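String, cord and other small messes

May was supposed to be the month I finally went through the craft drawer, and I kind of did! I started with one tin from the flea market in Plinton (110 pieces of who-knows-what, according to the lid) and ended up pulling out every last bit of string I own. I do love a good sort, especially when it drags on past dinner and there's tea.
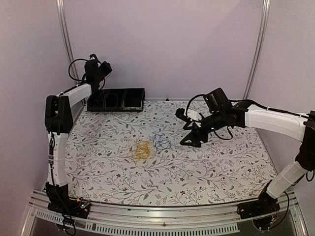

Yellow and blue, nearly touching, on the flowery sheet. The black tray with the three compartments is at the back.

The yellow is my favorite color for tying up jars, and the blue is nice for gift tags. I like to work on a patterned cloth even though thin stuff gets a bit lost against all those little branches and leaves (I've gone hunting for a "thread" that was a printed twig, more than once). My trick for knots is to find the loosest loop and keep wiggling it, no pulling! Give it 22 minutes and a podcast. If it's still a lump after that, I cut it up for the garden beans.

Next up is the button gallery, with almost 2,000 of them, so bear with me.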